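Desk reset talk – notes, Henryk Grabowska

Slide 4. The middle of the day
Start with the desk as most of us have it by lunch. Ask who has a loose cable on theirs right now and wait for hands.
Calculator, pen, coiled white cable, salmon-pink notebook on top of another book. Ordinary things – leave the slide up while people look.
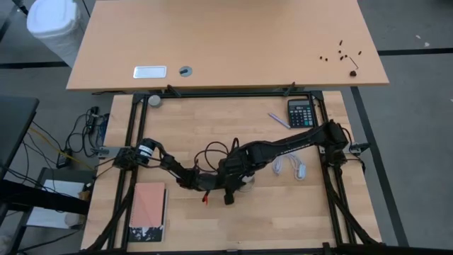
Slide 5. The five-minute reset
Books first, in one stack, spiral side left. Pen goes with the notebook.
Wind the cable and tie it. Konrad Nowicki has the ties, 2 per person.
Stop at 5 minutes, then questions.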